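# Veltik bench arm: four months on the teardown line

**Verdict: 4 out of 5, with the missing point spread thinly over cables, clips and the manual.**

We take old office computers apart for a living. They come in on pallets from firms that have just discovered laptops, and we get the drives out, wipe or shred them, pull the memory and sort the rest. Last year that was about 2,000 desktops, all of them opened by people with screwdrivers and sore thumbs. In August we bought a Veltik arm to share the job, and I said I'd write up how it went for the other small refurbishers who keep emailing to ask.

## Getting it going

The arm came from Omatside, who were prompt and polite and sent the wrong mounting plate. The right one took another week. Setting up was a day's work for two of us, most of it spent on a manual that explains the emergency stop beautifully and then goes very quiet about everything else. Page 4 is a drawing of a cup of coffee with a line through it. I have ignored page 4.

You teach it a job by taking it through the moves, saving the steps and then correcting them until it stops hitting things. Babita Garg, who has been on our bench longer than the bench has, had it doing a decent drive removal on one common model within a morning. I took three days over the same thing and my version was slower.

## What it's good at

Drives in a sensible bay, with a latch you can get hold of. Memory, if there's room to come at it straight. Anything where the next case is the same as the last one. We had a batch of 900 identical towers from an insurance office and it plodded through its share without complaint, which can't be said of the rest of us. By the end of that job I was hearing the latch in my sleep.

It doesn't get bored, and boredom is where our mistakes used to come from. Drives left behind in cases was the one that kept me awake, and we haven't had that happen on an arm job so far.

## What it's not good at

Cables. Whoever built these machines had strong feelings about tucking things behind other things, and every one of them did it differently. A person shoves the whole lot aside with the back of a hand and thinks no more about it. The arm has to be told.

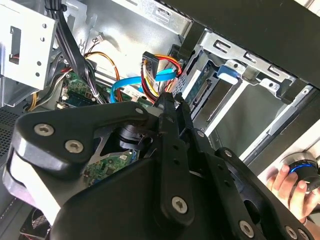 So there's nearly always somebody standing next to it, which the brochure is rather shy about. We worked out our costs on the idea that one person could mind the arm and do their own bench at the same time. On the easy batches, fine. On mixed pallets the minding is the job, and you may as well bring a chair.

The gripper is also on the chunky side. It's solid and I don't expect to break it, but in a small case it's like trying to do up a cufflink in ski gloves. Omatside sell a slimmer one. I've seen the price and we're getting on well with the ski gloves.

## What it's done to the rest of us

Nobody lost their job, and I'd be suspicious of any shop our size that said it could run with fewer people. What has changed is who does what. Fidelina Bermúdez used to open cases all day and now does most of the testing and the paperwork for wiped drives. She likes the testing. She has told me what she thinks of the paperwork and I won't repeat it in a review.

Babita sets up the new jobs, and she asked for more money for doing so, and got it. If you're buying one of these, put that in the budget before you're asked. It's skilled work, and the person who turns out to be good at it may not be the person who went on the course (me).

The sore thumbs are better. On the other hand the workshop is a bit quieter than it was. Two people opening cases side by side will talk all afternoon, and one person watching an arm mostly doesn't. We've moved the arm so it faces the main bench, and the radio is back on.

## Should you get one?

If you see big runs of the same machine, yes. If your pallets are all odds and ends, borrow one first and try it on your worst pallet. We also had a look at the Kuusisto, a nicer bit of kit that wanted more floor than we own.

Support is by phone until half past four. Ring before lunch.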